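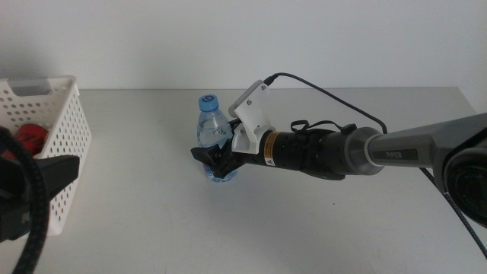
# 遥操作示教抓水瓶,回放正常,策略到瓶子旁边就停住不闭合

标签:遥操作、模仿学习、双臂、夹爪、时间对齐

**基座偏置**(提问)

任务是双臂工位上的单物体收纳:右臂从桌面抓一瓶水,送到桌子左侧,放进一只带孔的白色塑料筐。左臂在第一阶段不参与抓取,只保持在筐附近,后续任务才会用到。两条臂都用主从方式遥操作,操作员握主臂,从臂跟随,夹爪开合由主臂端的扳机给出模拟量。

右侧从臂是 PIPER,末端装黑色平行夹爪。图像有两路:一路外部固定视角,一路装在腕部。录制软件是 Jusell,训练用的是我们组内的 Tukia 框架,策略是比较常规的动作分块结构,输入两路图像加双臂关节角和夹爪开度,输出未来一段时间的目标关节角和目标开度。

现象如下。

1. 示教数据回放正常。把录下来的从臂关节角按时间戳逐帧下发,瓶子放在原来的位置,夹爪能到位,手臂会走到筐上方松开。
2. 训练损失正常下降,验证损失也下降,没有明显过拟合。
3. 上机推理时,手臂能从初始位姿移动到瓶子右侧,手指张开,高度在标签附近,位置看上去和示教里差不多。然后停住。手指贴着或者几乎贴着瓶身,不闭合,关节只有很小的抖动,一直到超时。
4. 如果这时候用手把夹爪开度强制写成闭合值,再把控制权还给策略,后面的抬起、平移、松开全部能走完。

最后一条让我觉得后半段学到了,问题集中在闭合这一步。统计了一轮,13 次推理里有 12 次停在瓶边,剩下的一次闭合了,但夹得偏高,瓶子歪着被提起来。

示教数据大约 40 条,由两名操作员录制,瓶子位置在桌面中部小范围内变化,瓶身朝向没有刻意控制。操作员的习惯是先把手指送到瓶子两侧,停一下确认位置,再扣扳机。

已经试过的:

- 把夹爪那一维的损失权重调大,停住的位置没有变化,抖动变大。
- 加长训练,没有区别。
- 去掉外部视角,只用腕部图像,接近阶段变差,有时直接从瓶子旁边过去。
- 换了一瓶同款水,没有区别。

数据里每一帧的字段:

```
timestamp_write 录制进程写盘时刻
img_fixed 外部视角
img_wrist 腕部视角
q_right, q_left 从臂关节角(编码器读数)
grip_right 夹爪开度(编码器读数)
grip_left 同上
```

训练时的动作标签取自下一帧起的 `q_*` 和 `grip_*`。主臂那一侧的数据没有存盘,录的时候觉得从臂跟得很紧,存两份重复。

想问的是:

- 这种停在闭合前的情况,一般先查数据还是先查模型?
- 透明瓶子会不会是主要原因?瓶身透明,里面是水,腕部图像里手指和瓶子的边界确实不好分。
- 如果要重录,录制方式上应该改什么?重录的成本可以接受,但不想录完以后发现还是同样的问题。

---

**零点丢了**

透明物体本来就难。给瓶子贴一圈不透明胶带,或者换成不透明的杯子,先跑通再说。另外数据太少了,多录一些,录到策略会抓为止。我之前抓方块也停过,后来数据加上去就好了,具体加了多少不记得。

学习率也可以降一点。

> **基座偏置** 评论:胶带下午试了,在没有重新训练的情况下直接贴上去推理,还是能走到瓶边,还是停住。接近阶段看起来没有受太大影响。
>
> **扭矩余量** 评论:不重新训练就改外观,这个试验说明不了透明度的影响,只能说明接近阶段对瓶身外观不太敏感。要验证透明度,应当用不透明物体重录一小批,其他条件不动。不过我不建议先做这个,理由写在我的回答里。
>
> **零点丢了** 评论:那就还是多录。

---

**扭矩余量**

先查数据。你描述的第四条基本可以把范围缩到闭合前后的那一小段:强制闭合以后策略能继续,说明模型会根据夹爪开度切换阶段。它学会了“开度小就抬起”,同时也学会了“开度大且在瓶边就保持”。后面这一条是示教里确实存在的行为,模型照着学了。

下面按我会检查的顺序写。每一步都可以用现有数据做,做完再决定要不要重录。

### 一、停顿

操作员“停一下确认位置”这个动作,在数据里是一串几乎完全相同的帧。图像相同,关节角相同,开度相同,动作标签也相同,都是保持不动。直到扣扳机的那一帧,观测仍然和前面相同,标签突然变成闭合。

假设停顿期间有很多帧,闭合起始只有一帧,策略又看不到历史,那么在这个观测下,最符合数据的输出就是不动。调大夹爪损失权重不会改变这一点,那一维的标签在该观测下仍然以“张开”为主。你看到的抖动变大,和这个解释相符。

检查方法:对每条示教,找到夹爪开始闭合的时刻,往前数,统计关节速度低于阈值且开度变化低于阈值的连续长度。阈值取编码器静止噪声的若干倍,先把臂放着不动录一段,从那段里估。不要拍脑袋给。

```python
def idle_before_close(q, g, eps_q, eps_g, t_close):
 n = 0
 t = t_close - 1
 while t > 0:
 dq = abs(q[t] - q[t-1]).max()
 dg = abs(g[t] - g[t-1])
 if dq > eps_q or dg > eps_g:
 break
 n += 1
 t -= 1
 return n
```

把每条的结果画成直方图,按操作员分色。如果两个人的分布明显分开,要再看一下各自停顿时手指与瓶子的相对位置是否也不同。有的人习惯在稍远处停,再边靠近边闭合;有的人习惯完全到位才停。两种混在一起,策略在瓶边会更加犹豫。

再和动作分块的长度比较。如果典型停顿比一个分块还长,那么从停顿中段出发预测的整个分块都是“不动”,执行完以后观测没有变化,再预测一次,还是“不动”。这就是你看到的超时。如果停顿明显短于分块,情况会好很多,分块的后半段会包含闭合,只要执行得够远就能走出来。

这里顺带查一下推理时每个分块执行多少步。有些配置每次只执行分块开头很短的一截就重新预测,反应快,但在停顿处刚好把后半段的闭合丢掉了。做时间集成也一样,新旧预测加权之后,闭合信号会被一大堆“保持”平均掉。可以关掉时间集成,把执行步数调到接近整个分块,不重新训练,直接上机跑一轮。如果闭合率上升,停顿的问题就基本坐实了。

### 二、动作标签取的是哪一侧

你没有存主臂数据,标签用的是从臂编码器读数。对自由空间运动,影响不大,主臂和从臂的差只是一点跟踪误差。对夹爪闭合,影响很大。

操作员扣扳机时,指令开度会一直走到比瓶身宽度更小的值,夹爪靠这个位置差产生夹持力。从臂夹爪的实际开度在碰到瓶身后就停了,读数等于瓶身宽度。你的标签是后者。策略即使学会闭合,输出的目标也只是“刚好碰到瓶子”,位置差接近零,夹持力接近零。瓶子能不能提起来要看摩擦和底层控制器的静差。

你说成功的那一次瓶子是歪着提起来的,值得对照看一下当时的指令开度和实际开度之差。回放正常这件事也不能排除标签的问题,回放时的跟踪静差、瓶身变形都可能刚好够用。

同样的道理,停顿结束的时刻在主臂数据里更早出现。扳机先动,从臂夹爪后动,中间隔着通信和电机响应。用指令做标签,闭合起始会落在停顿更靠前的位置,对策略有利。

现有数据没法恢复主臂侧的信息,只能做一个替代:检测到实际开度进入平台(闭合后不再变化)的区间,把标签开度减去一个固定的挤压量。这个量要实测,拿同一瓶水,手动发指令,从刚接触开始逐步减小目标开度,到提起时不滑为止。瓶子是薄壁的,不要给太大,瓶身瘪下去之后外形就变了,松开时还会弹。

减的时候注意过渡,别在平台边界处产生一个台阶。

### 三、时间对齐

字段里只有 `timestamp_write`,也就是写盘时刻。这一项我认为必须查。图像从曝光到写盘要经过读出、传输、解码,关节角从总线读上来几乎立刻可用。两者在同一帧里写下来,图像实际上比关节角旧。

旧一点本身不致命,只要训练和推理时旧得一样多。麻烦在于录制时有写盘负载,推理时有显卡推理负载,两边的滞后通常不同。接近阶段运动慢,看不出来。到了瓶边,策略要依据图像里手指与瓶子的相对位置决定是否闭合,滞后不同,对应关系就变了。

测法不复杂:

1. 手指张开,臂静止,固定视角和腕部视角都要能看到手指。
2. 用指令让夹爪快速开合若干次,按你平时的录制流程录下来。
3. 在图像里取手指边缘附近的一小块区域,求帧间差分,得到一条随时间变化的曲线。
4. 对开度读数求差分,取绝对值。
5. 两条曲线做互相关,峰值对应的偏移就是滞后。

两路图像分别做。再在推理进程开着(输出不下发,只跑前向)的状态下重复一遍。两次结果不一样的话,差值就是你需要补的量。

如果互相关峰值很宽,说明滞后在抖动,要看录制进程是不是在某处排队。常见的是图像压缩和写盘在同一个线程里,磁盘一忙,后面的帧全部往后挤。

### 四、夹爪量纲和归一化

这一条便宜,顺手做。把归一化统计量打印出来,看夹爪维度的均值和标准差。抓取任务里夹爪大部分时间停在张开或夹持两个值上,分布是双峰。如果框架用均值方差归一化,又对输出做了裁剪,夹持那一侧有可能被裁掉一部分。改成按最小最大值归一化,或者把这一维单独处理。

另外确认左右夹爪没有接反。左臂在这个任务里一直不动,如果 `grip_left` 和 `grip_right` 在标签里和下发时的顺序不一致,现象会是右夹爪永远不闭合。你强制写开度之后策略能继续,观测一侧应当没有接反,下发一侧还不能排除。看左夹爪在那一刻有没有收到闭合指令,日志里一眼就能确认。

### 五、透明度

放在最后。瓶身透明,但有蓝色瓶盖,下部有标签,定位线索并不少。接近阶段能走到位,已经说明策略找得到瓶子。剩下的困难是手指是否已经跨过瓶身,这一点在固定视角里会被手指自身遮挡一部分,腕部视角里瓶身和背景又接近。背景是浅色墙和浅色桌面,对比度确实低。

我会把它当成放大因素:前面几项修好以后,如果仍然有少量停在瓶边的情况,再考虑在腕部视角的光照和背景上下功夫。先换物体会把问题藏起来,等换回水瓶还得再找一遍。

### 不重录能做到什么程度

按顺序:

- 剔除闭合前的静止帧,只留很短一段。剔的时候连同图像一起剔,之后重建分块,不能先切分块再剔。
- 对夹持平台做开度补偿。
- 按测得的滞后平移图像索引。
- 推理时关掉时间集成,增大执行步数。

每次只改一项,用同一组瓶子位置评估。位置在桌面上做个小标记,不然几轮之间没有可比性。标记要在固定视角里尽量不显眼,训练数据里没有这些标记。

不要把松开前的停顿也一并剔光。操作员在筐上方停一下,有一部分作用是等瓶子摆动停下来,全部剔掉以后容易边走边松手,瓶子磕在筐沿上。

### 如果重录

录制字段至少加到这样:

```
t_exposure_fixed 固定视角曝光时刻,拿不到就用驱动收到首包的时刻
t_exposure_wrist 腕部视角,同上
t_joint 关节读数时刻
cmd_q_right/left 下发给从臂的目标关节角
cmd_grip_right/left 下发给夹爪的目标开度
q_*, grip_* 编码器读数
operator_id 操作员编号
```

标签用 `cmd_*`,观测用编码器读数。不要用 `cmd_*` 做观测,策略会学到复制上一条指令,停得更死。

操作规程上,要求两名操作员采用同样的闭合方式:手指进入瓶子两侧后不停,继续以较低速度向前,同时开始扣扳机。刚开始会不习惯,碰倒瓶子的次数会多,先空练。练习段不要进数据集。

再录一小部分纠偏示教:从策略容易停住的位姿出发,直接闭合、抬起、放入筐里。初始位姿用推理日志里真实停住的关节角,每条加一点随机扰动。这部分对你这种症状很有效,占比不需要高。

腕部线缆也看一眼。上面那根细黑线走的是一个松弛的弧,末端转动时弧形会变,如果进入腕部视角,每天的形状都不一样,对策略是无关变化。理顺以后固定住,录制和推理期间不要再动。

> **基座偏置** 评论:停顿统计做完了。两名操作员分布确实分开,其中一人的停顿大多数比分块长。左右夹爪下发顺序核对过,没有接反。
>
> **基座偏置** 评论:滞后也测了。录制时腕部图像相对关节读数滞后 6 帧,推理负载下明显更小。固定视角两种情况下差别不大。压缩和写盘确实在同一个线程里。
>
> **扭矩余量** 评论:腕部这一路要先修录制进程,再谈平移索引。平移只能修常数滞后。你的互相关峰值宽不宽?
>
> **基座偏置** 评论:比固定视角宽。线程已经拆开,重测后峰变窄,滞后也下来了。旧数据只能先按峰值平移。

---

**Brondgate三号台**

上面那个回答的顺序我同意,补几点我们在 Brondgate 这边做双臂示教时的做法,有两处和他的意见不完全一样。

**关于剔除静止帧。** 直接按速度阈值剔除,在主从遥操作数据里会有副作用。人手握着主臂时不会完全静止,从臂有微小漂移,阈值设低了剔不掉,设高了会把慢速接近的最后一段也剔掉。最后一段恰好是手指跨过瓶身的那一段,剔掉以后策略会在还没到位时闭合,手指尖顶到瓶身,把瓶子推倒。

我们用的是累计位移。从上一个保留帧算起,末端位移加夹爪开度变化(各自乘一个权重)超过门限才保留下一帧。这样慢速运动会被稀疏化,不会被整段删除。缺点是时间轴被拉伸,数据里的“速度”失真。推理时动作会比示教快,下发前要做速度限幅,否则手臂到瓶边会带着惯性。

夹爪那一项的权重要给够。闭合过程中末端位移几乎为零,只靠开度变化撑着,权重小了,闭合过程自己就被稀疏成一两帧,等于又造了一个突变。

**关于历史输入。** 有人会建议给策略加几帧历史,让它知道已经停了多久。我们试过,效果不好。策略很快学会根据历史里“之前没动”推断“接下来也不动”。如果非要加,只加夹爪指令和阶段信号,不加关节历史。

**关于阶段信号。** 你的任务可以分得很清楚:接近、闭合、抬起平移、松开。在 Jusell 里录制时加一个脚踏或者按键,操作员在决定闭合时按一下,写入一列标记。训练时让策略多输出一维阶段,作为辅助目标,不参与下发。我们加了以后,停在瓶边的情况少了很多,同时调试方便:停住的时候看阶段输出,如果阶段已经跳到闭合而开度没有动,查下发;阶段没有跳,查感知和数据。

没有按键的旧数据可以用开度曲线的拐点反推,再往前挪一点。挪多少,看扳机到夹爪的响应延迟,按测出来的填。

**关于标签用指令还是读数。** 夹爪用指令,没有异议。关节我们最后用的也是指令,但做了限制:指令和读数之差超过门限的帧不进训练。操作员有时把主臂压得很低,从臂手指已经顶到桌面,指令还在往下走。这种帧用指令做标签,策略会学着往桌面里压。你的夹爪大致在标签那个高度,离桌面有余量,可能遇不到,但放筐时如果碰到筐沿,是同一类情况。

**关于回放。** 题主把回放正常作为数据没有问题的依据,这个依据偏弱。回放是开环的,它只验证关节轨迹本身,不涉及图像,也不涉及“在什么观测下做什么”。停顿、滞后、标签歧义,回放全部查不出来。

更有用的是离线逐帧推理:取一条没有参与训练的示教,把每一帧的真实观测喂给策略,画出预测的开度分块和真实开度。停顿段里每一帧预测出的曲线叠在一张图上,能看到闭合信号有没有出现、出现在分块的什么位置。正常情况下,随着接近真实闭合时刻,预测曲线的下降沿应当逐渐往前移。如果所有曲线都是平的,直到开度真的开始变小才一起往下掉,就是题主这种情况:策略在等夹爪自己动。

**关于另一条臂。** 左臂在这个阶段不动,但它的夹爪停在筐前面,会进固定视角,挡住筐壁的一部分。录制期间左臂的停放位姿必须一致。我们吃过这个亏,不同批次停放位姿差了一点,策略把它当成了批次标记,推理时随手一放,接近阶段就歪。建议写一个复位脚本,每条示教开始前两条臂都回到固定位姿,操作员不要凭手感停。

左臂的关节角如果全程常数,归一化时标准差接近零,除下去会放大编码器噪声。Tukia 如果没有对标准差设下限,这里会出很奇怪的东西。你说停住时关节有小抖动,可以顺便查这一项。临时办法是把左臂维度从观测里去掉。

**关于筐。** 筐里事先有没有东西,有的话放在哪里,也要记下来。带孔的筐壁从侧面能看到里面的物体,颜色鲜艳的尤其明显。如果示教时筐里一直有同一件东西,策略可能拿它当定位线索。要么每次都清空,要么随机换位置,别两种混着来又不记录。

至于评估,你那一轮的样本偏少,比较两个改动时容易被运气带着走。用固定的一组起始位置,每个位置重复相同次数,失败按阶段分类记:没到位、到位不闭合、闭合滑脱、途中掉落、放筐失败。只记成功率看不出改动起了什么作用。

> **扭矩余量** 评论:累计位移的做法我接受,比速度阈值稳。时间轴失真那一点,如果分块里带的是绝对目标而不是增量,影响会小一些。
>
> **Brondgate三号台** 评论:对,我们是绝对目标。增量的话要重新算,不能直接抽帧。
>
> **基座偏置** 评论:Tukia 没有设标准差下限。左臂归一化后的数值在正负很大的范围里跳。已改。
>
> **零点丢了** 评论:所以还是数据问题。
>
> **微米级拖延** 评论:Mazandarani 那套录制工具的默认配置也是只写从臂读数,主臂那一侧要手动打开,用的人留意一下。

**基座偏置**(追加)

记录一下目前的结果,供遇到同样现象的人对照。

没有重录,旧数据做了以下处理:累计位移抽帧;夹持平台开度补偿;腕部图像按测得的滞后平移;左臂维度暂时从观测中去掉。推理时关闭时间集成,执行步数加到接近整个分块,下发前限速。

逐项加入时的变化:

- 只改推理设置:有几次能闭合,多数仍然停住。停顿较短那名操作员的数据单独训练时,改善更明显。
- 加抽帧:停在瓶边的情况大部分消失。出现新的失败,抬起时滑脱。
- 加开度补偿:滑脱减少。补偿量给大的时候瓶身被夹瘪,松开时瓶子在筐里弹倒,往回调了一些。
- 加图像平移:闭合高度更一致。
- 去掉左臂观测:关节抖动消失。

离线逐帧推理的图也画了,处理前所有曲线在停顿段是平的,和上面说的一样。处理后下降沿在真实闭合之前就出现。

剩余的失败集中在瓶子靠近右臂基座一侧时,手指斜着进入,一侧手指先碰到瓶身。示教里这个区域的样本少,准备用指令标签重录一批,补这个区域和纠偏示教,阶段按键也一起加上。透明度的影响还没有单独测,等新数据录完再看。

采纳了扭矩余量的回答,Brondgate三号台的抽帧方法和标准差那一条同样是必要的,建议两个一起看。

> **Brondgate三号台** 评论:斜着进入那个,先看主臂在该区域的可达姿态。操作员手腕拧不过去的时候,会用肩部凑,从臂跟出来就是斜的。把主臂底座挪一下可能比多录有用。
>
> **基座偏置** 评论:收到,明天先量主臂的位置。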